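Getting the smell of fish out of a kitchen

Filed under: Kitchen, Smells, Regrets

My mother's method was to open the back door and blame the dog. It worked as well as anything until the dog died, and after that we had to learn to clean.

Most of the smell you notice the next morning doesn't come from the fish you ate. It comes from the wrapper in the trash, the sponge, the cutting board and the fine mist of oil that has settled on everything within arm's reach of the stove. Deal with those four and you can leave the scented candle in its drawer. A candle gives you vanilla and fish.

Before you cook

Run the fan first. Give it a good five minutes before anything hits the pan. If your fan only blows the air back into the room, as mine does, open a window on the far side of the kitchen and another one somewhere else in the house so the air has a place to go.

Put the wrapper and any trimmings in a bag, tie it, and walk it outside. If pickup is days away, the bag goes in the freezer. Label it. I once thawed a bag of trout skins under the impression that it was chicken stock, and dinner was late.

Dry the fish well with paper towels. A wet fish spits, and every spit lands on a cabinet door.

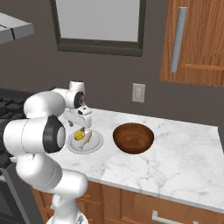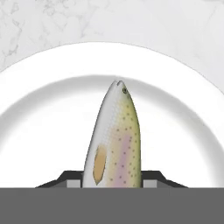 Trout on a plain white plate

While you cook

Baking in a covered dish or a sealed paper parcel keeps most of the smell in one place. Frying does not, and frying tastes better, so make your own peace with that. A splatter screen helps a little. A lid set slightly crooked helps more, though the skin won't be as crisp.

Close the bedroom doors. Move the coats. I can't stress the coats enough – wool remembers a mackerel until spring.

Afterward

Wash the pan while it is still slightly warm, but never straight off the burner under a cold tap unless you want a pan that rocks. Wipe it out with paper first so the grease doesn't go down the drain and start a second career there.

For boards and hands, use something acid and cold. Half a lemon and a spoonful of salt will do a wooden board. Rinse with cold water, then wash as usual with soap. White vinegar is cheaper and does the same job with less charm. My neighbor Tudur Lougher swears by rubbing his fingers on the side of a steel sink, and I have shaken his hand afterward and have no opinion to offer.

Stone counters are a different matter. Keep the lemon and the vinegar well away from marble, which will etch and then stay etched for as long as you own the house. Dish soap, warm water, a soft cloth, dry it off. If a previous owner at your place went at it with vinegar, as ours did here in Ralcombe, put the toaster on the spot.

The sponge

Throw it out. I used to boil mine, and the kitchen then smelled of boiled sponge. A dishcloth that can go through a hot wash is the better tool, and I now own 11 of them, nine of which are always somewhere else.

The overnight bowl

Leave a shallow bowl of white vinegar by the stove overnight. Baking soda in a saucer is slower and easier to mistake for flour. Don't put out both in one bowl unless you miss grade school.

If it still smells in the morning, check the filter over the stove. Ours hadn't been touched in 23 months and came away with a sound. Soak it in very hot water with dish soap, scrub it with an old brush and let it dry fully before it goes back.

Next month: candle wax, and the tablecloth I ruined with it.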